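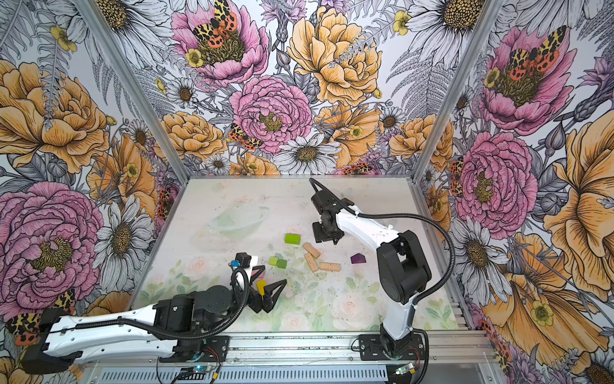 Fig. 4 Peony and moth print carried around three walls

Section 4: Hanging large-print papers

Large flowers show a bad match sooner than a small repeat does. Read the whole section before you cut the first length.

4.1 Planning

1. Check that every roll carries the same batch number. Colour can shift between batches.
2. Choose the motif you want at eye level and mark its centre on the wall in pencil.
3. Plumb a line one roll width from that mark. Do not trust the corner or the door frame.
4. Cut each length 87 mm over the wall height and number the back, top end first.

NOTE: Hider papers are paste-the-wall. Older Nenow papers need paste on the back and must be booked before hanging.

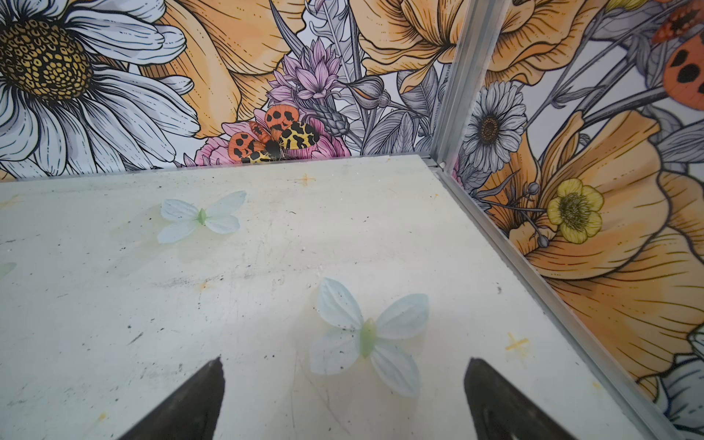

Áine Carroll writes that she let her first length of Nenow soak too long and it stretched past the match by the time she reached the skirting board. Keep to the soaking time on the label, and use the same time for every length.

4.2 Corners

5. Measure from the last length to the corner at top, middle and bottom. Take the widest figure and add 4 mm.
6. Cut the length to that width and brush it into the corner.
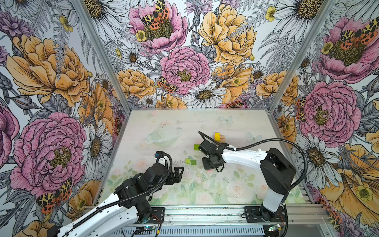 7. Plumb a fresh line on the next wall and hang the offcut to it, lapping over the 4 mm turn. Some of the print is lost here – put the loss in the least noticeable corner.

CAUTION: Switch off power at the board before loosening any switch plate. Wet paste conducts.

4.3 Seams and trimming

8. Butt the edges and roll lightly after ten minutes. Do not roll embossed papers.
9. Wipe off paste with a damp sponge.
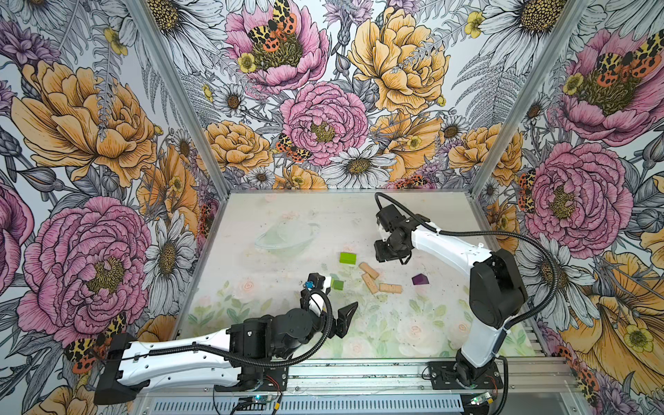

10. Trim top and bottom with a Foley knife against a broad blade. Snap off the tip after each length, as a dull one tears damp paper.
11. Leave the room unheated overnight with the door shut.

Comments (2)

Lorcan Breathnach: Does the 4 mm turn hold for Jeden vinyl? Mine keeps lifting at the lap.
Áine Carroll: You need overlap adhesive on vinyl, ordinary paste won't grab it.

Contact us | © Hider Wallcoverings | Back to top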